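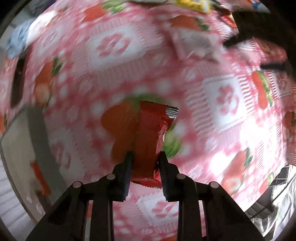

Norbert Vincze
发布于 03/02/2018 · 串文 · 手持夹爪 Ulo，装配与标定记录

Ulo 第二版连杆装完，开始夹小包装。接着上一串写，机构原理不重复，只记改动、标定和还没解决的毛病。地点还是 Zistwood 的共用工作间。

先说对象。红色小包装，上下封口都有锯齿边，侧面一道褶。这类东西对夹爪不友好：外形不固定，表面反光，受力以后轮廓会变，图像里量到的宽度和指间距对不上。方块和圆柱在第一版上已经夹过，结果太好看，没有参考价值。

机构左右对称，两指由同一个推杆带动。上一版两侧各自调长度，调完左边右边就偏，合拢点总在中线外面。现在两侧共用一套孔距，钻孔用同一块模板，翻面再钻。模板本身钻歪过一次，重做。

转轴的间隙比想象中重要。单个关节的晃动用手几乎摸不出来，从外侧关节传到指尖以后就放大了。我的做法是把孔先做小，再用手铰刀一点一点扩，扩到轴能靠自重滑进去为止。电钻直接扩的那批全部报废，孔口是喇叭形。

指尖内侧靠下的位置做了小齿。齿太高会在薄膜包装上压出印子，太低则和平面没有区别。目前的高度是试出来的，没有计算依据。Roald Kristiansen 建议贴一层软垫，试了，夹得住，但是软垫受力后侧向移动，标定值跟着跑。拆掉了。

指尖上窄下宽。窄的那头用来伸进物品之间的缝，宽的那头管刚度。第一版是等宽的，夹硬物时指尖外张，接触面只剩下一条边。

回复里有人问为什么不用电机。手持工具由人手捏扳机，力由人控制，要记录的是开合量和画面。装电机要多一块驱动板、一块电池，手腕先受不了。以后装到机械臂上的那只会有电机，两只共用同一套指尖。

相机用广角镜头，成像区域是圆的，四角全黑。好处是指尖和周围的桌面物品能同时进画面。坏处在边缘，直线变弯，靠边的物体被压扁。标定只用中间区域的角点得到的误差很漂亮，把边缘的点加进去就不漂亮了。应该看后一个数。

标定板的摆法：正对、左倾、右倾、前倾、后倾，然后把板推到圆的边上再来一遍。最大倾角我取 30 度，再大角点检测就开始丢。板要贴在硬底上。我第一次贴在纸板上，第二天纸板受潮弯了，白做。

开合量没有用编码器，直接从图像里读。指尖在画面里的位置跟开合量一一对应，先用塞规从全闭到全开量一遍，存成表，中间线性插值。步长 3 毫米。靠近全闭的那一段不够线性，需要另外加密。

有一个前提：相机和夹爪之间不能有相对位移。支架螺丝松一点，整张表就作废。现在螺丝上了中等强度的螺纹胶，每次开工前夹一下标准块，读数对不上就停。这一步写进了开工清单，贴在墙上，仍然有人跳过。

运动模糊。手快速平移的时候，背景布料上的花纹拖成条，夹爪相对清楚，原因很简单，夹爪和相机固定在一起。所以看指尖清楚不能说明这一帧能用，做定位要看背景。我原来的筛选脚本对整幅图算清晰度，夹爪占的面积大，糊掉的帧也放过去了。

改法：给夹爪做一张遮罩，只统计遮罩以外的部分。遮罩要按开合量分档，张开和合拢时连杆占的区域不一样。Ingvild Blomqvist 写的版本更省事，用全部开合位置的并集做一张固定遮罩，损失一点背景面积，代码少一大截。采用她的。

连杆中间的空隙里看得到背景，并集遮罩会把那部分一起盖住。我比较过保留和不保留，对筛选结果没有影响。不保留。

背景布料选花的，理由是特征点。粉白格子加印花，纹理足够，特征提取不缺点。但是格子是重复图案，匹配时容易跳到相邻的格，位姿会突然平移一段再跳回来。印的果蔬图案和浅色方块不那么规则，能帮着消歧。纯格子布试过，不行。

曝光。强光打在布的一侧，那一块直接过曝成白，另一侧偏暗。自动曝光在两边之间来回找，画面亮度一直在呼吸。锁定曝光以后，宁可让暗处暗一些，过曝的地方什么信息也剩不下，暗处还能拉回来。包装上的高光同理，亮斑会随角度移动，被当成特征点就麻烦。

寿命测试。空载开合 1,000 次，拆开看轴孔。外侧关节的孔磨得比内侧明显，方向和受力方向一致。内侧基本没有变化。下一步给外侧加衬套，内侧不动。带载的测试还没做，不要拿这个数去推断带载寿命。

测试台很粗糙：偏心轮推扳机，一个机械计数器。偏心轮是 Reinhold Diekmann 从一台报废的缝纫机上拆下来的，转速不均匀，对这个用途没有影响。计数器在 Myklebust 买的旧货，归零旋钮缺失，只能记起始读数再相减。

已知问题，按烦人程度排：
一、包装上边歪向一侧时，两指的接触高度不一致，提起过程中会继续转。
二、扳机回弹弹簧偏硬，连续操作后手指发酸，采到后面动作变形。
三、线缆走在手柄外侧，容易挂到桌沿。

第一个问题有两种思路。加宽指尖，接触面变大，能抑制转动，但进不了窄缝。或者操作时改抓取点，往重心靠。后者不用改硬件，先写进操作说明，机械上的事等衬套做完再说。

第二个问题换了弹簧，目前手上有 3 种规格，最软的那种回不到全开位，中间那种可用。注意换弹簧以后全开位会有微小变化，开合表要重新量。我忘了这一步，有一批数据的开合量整体偏移，现在靠标准块的读数往回修正。

数据格式也改了。原来图像和开合量分成两个文件，靠时间戳对齐，有人把文件改了名就对不上。现在按段存目录，标定参数和弹簧型号一起写进去。Hitamow 那边的读取程序已经适配，旧格式保留到 12 月，之后只读不写。

Gunnel Bakke 问能不能发图纸。连杆部分可以，孔距已经定了。指尖暂时不发，齿形还在改，发出去会有人照旧版做，再来问为什么夹不住。手柄那部分尺寸是照我的手画的，手小的人建议把扳机行程改短。

补一条装配顺序，照抄即可：先装内侧关节，不要锁紧；装外侧关节；装推杆；合拢两指，对齐指尖；从推杆端往外逐个锁紧；开合几次；再查一遍对齐。从指尖往里锁的，指尖一定会错开。

锁紧以后如果开合发涩，先查孔口毛刺，再查垫片有没有放反。不要上油。油会沾到包装和布上，也会吸灰。要润滑就用干性石墨粉，量很少，装之前擦掉多余的。

下一串写外侧衬套的尺寸和带载测试的夹具。衬套坯料已经切好，等车床空出来。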